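Gripper comparison FAQ

Questions that keep coming in about the hand-held gripper trials at Girside. Answers are short, ask again if something is missing. Last touched in April.

What is being compared?

Two hand-held grippers, the Vernunis and the Kumik. Same camera settings on both, same operator where we can manage it, same tasks. The arm comes in later, when we replay the recorded motion and see which tool's data it can follow.

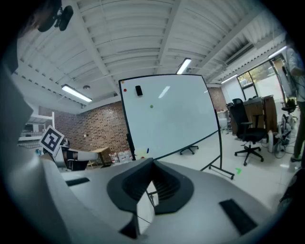

Sang Lâm
Gripper trials, Girside

Which tasks?

Eraser off the whiteboard and back on. Magnets, moved from one spot to another. Bottle into bin. Cap pick from a flat surface, which both grippers are bad at. We dropped the cable task, too much argument over what counted as done.

How many runs so far?

2209 recorded. 106 thrown out, nearly all for lost tracking or a finger that never closed all the way. Threw out meaning not used for scoring, the files are still on the drive if you want them.

Why a whiteboard?

Hard on the tracking. Big blank glossy surface, few features, lights bouncing off it. If pose holds up there it will hold up over a kitchen counter. First week we did everything facing the brick and the numbers looked great, then we turned round and they didnt.

Why such a wide lens?

Need the fingers and the room in the same shot. Narrow lens gave nicer close-ups and lost its position every time the hand got near the board. Yes the straight lines bend. Calibration takes care of most of it, the corners are still poor and we mask them.

Do you calibrate every time?

Start of every session, and again after a drop. Also after swapping fingers. It takes 4 minutes if the marker board is clean, longer if somebody put tape on it again.

What are the markers for?

Common reference. The headset, the gripper and the arm each have their own idea of where zero is, and the square markers tie them together. Don't move one mid session. If you bump one, say so and start a new recording, don't just nudge it back. 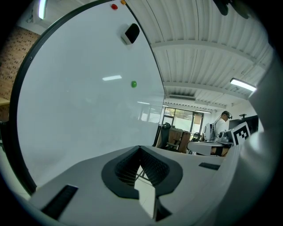
Whiteboard side of the room, marker over by the monitor.

Is the headset needed?

For now. We tried camera-only tracking on 200 of the runs. Fine for slow moves, drifted on quick wrist turns. Babalola wants another go with the newer build and I'm not against it, but not in the middle of a comparison.

Can I wear glasses under it?

Small frames ok. Big ones fog up.

Which one is winning?

Depends what you want. Kumik is lighter on the wrist and people last longer with it. Vernunis closes more evenly and gets the thin stuff more often. On magnets its Vernunis by a lot, on bottles I can't tell them apart. My own pick would be Vernunis with a shorter handle, and they don't sell one.

Does it matter who holds it?

More than I expected. New people squeeze late and twist the wrist at the end. Give them an hour of practice before anything gets scored. Don't compare one person's Monday with another person's Friday and call it a hardware result.

Do the lights stay on?

Yes, all of them, for scored runs. Daylight from the windows changes through the day so we alternate grippers every few runs. Do not do all of one in the morning and all of the other after lunch. We lost a batch to that.

What file format do I get?

Video plus a pose log plus finger width, one folder per run. Timestamps come from the recording laptop. Older runs have an offset in the finger width, the fix script is in the same share under tools, run it once only.

My replay is jerky. Gripper or arm?

Usually the arm controller. Check the rate first. Then look at the pose log for gaps, anything with a gap longer than a few frames should of been rejected already. If the log is clean send me the run number.

Can I come try them?

Saturday is open bench. Bring a laptop if you want to take data home. Closed-toe shoes please.

Will you add a third gripper?

Asked for one, waiting on the loan form.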